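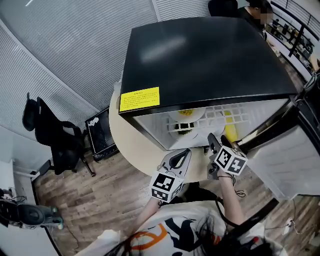

Chapter 6
Long Walks and Large Claims

Few kinds of travel come with as many promises as the long walking route. The brochures say the walker will come home calmer, kinder and clearer about life, and they say it so often that the claim has begun to pass for fact. This chapter asks what the evidence is. It helps to start with something dull, such as the food. A walker who reaches a hostel after a day on the hills tends to remember supper as a gift, even when it was a plate of something yellow and a plate of something green on the shelf and floor of a mini fridge. The walker is hungry and tired, and most things taste good to a hungry person. Whether the route deserves the credit is another matter.

Take the Gadidlow Way, which runs for 100 miles between the market town of Gadidlow and the coast at Dremen. Its promoters call it an ancient path. Parts of it are old. The stretch through Drornar follows a farm track laid out much later, and the final miles were chosen largely to avoid a main road. None of this makes it a bad walk, but a student of tourism should notice how readily the word "ancient" spreads from one part of a route to the whole.

The same care is needed with walkers' own accounts. Most are written by people who finished. Those who gave up at Drornar with blisters and took the bus home seldom write anything, and a survey handed out at Dremen in September will not reach them. One such survey drew replies from 19 walkers, almost all of them pleased. We shall return to it in Section 6.2, where the wording of its questions deserves a closer look.

Before you read on

Find two accounts of the same walking route, one by a paid writer and one by somebody who paid their own way. Mark each sentence that reports an event and each that reports a feeling. Then note which of the two kinds the route's own website chooses to quote.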